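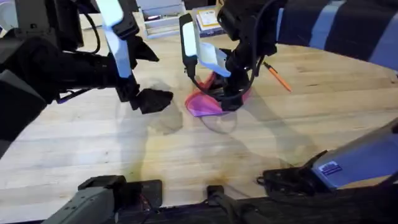
## Bralesside Butcher-Block Tabletop

We have been making and selling wood tops for long enough to know that most people who land on this page have already spent a few evenings comparing them, so let me try to tell you what you'd want to know if you were standing in our shop with a cup of coffee in your hand. The Bralesside is our plain one, the one we sell the most of, and the one I have at home (mine is nine years old and has survived two moves and a great many pie crusts).

It's built from long, narrow planks glued edge to edge, in a pale, honey-colored wood with small knots left in. We like the knots! If you want a top with no marks at all, our Liko range is sorted for clear grain and costs a bit more. Every Bralesside comes out a little different, and we can't match a new one to a top you bought from us before, though we'll gladly try to pull one from the same batch if you order two together.

### Sizes and prices

| Width | Depth | Price |
|---|---|---|
| 80 cm | 60 cm | $289 |
| 100 cm | 60 cm | $348 |
| 140 cm | 70 cm | $468 |

Custom cuts are possible on the largest size only. Please measure twice and write the numbers down in centimeters, even if you think in inches like I do – our saw is set up that way, and conversions are where orders go wrong.

### Finish

Tops leave us sanded and wiped with two coats of Welluvix oil, which has a mild, nutty smell that fades in a week or so. You can ask for bare wood at checkout if you have a finish of your own you're fond of. Oil the underside too when you do a bare one, and the ends most of all, or the top may cup on you over the first winter.

### Living with it

It will scratch. It will pick up a stain from a wet can or a beet, and after a while those marks settle in and look like they belong. When you'd like a fresher face on it, go over the spot with fine sandpaper, always along the grain, then wipe on a thin coat of oil and leave it overnight. Once every couple of months is plenty for a desk or craft table. A kitchen top that gets washed daily wants it more often, and you'll know by the dry, chalky look.

Please don't set a hot pan straight on it, and don't leave a damp cloth sitting in one place.

### Legs and fixing

Tops are sold without legs. The Ebihara steel frame fits the two smaller sizes, and we stock it in black and white. For the largest, use a frame with slotted holes so the wood can move with the seasons. Screws are included with our frames only.

### Delivery

We ship flat, wrapped in felt and cardboard, in up to 12 working days. The largest top is a two-person lift, so have a friend handy. Returns are fine within 30 days on standard sizes, unoiled by you and undrilled.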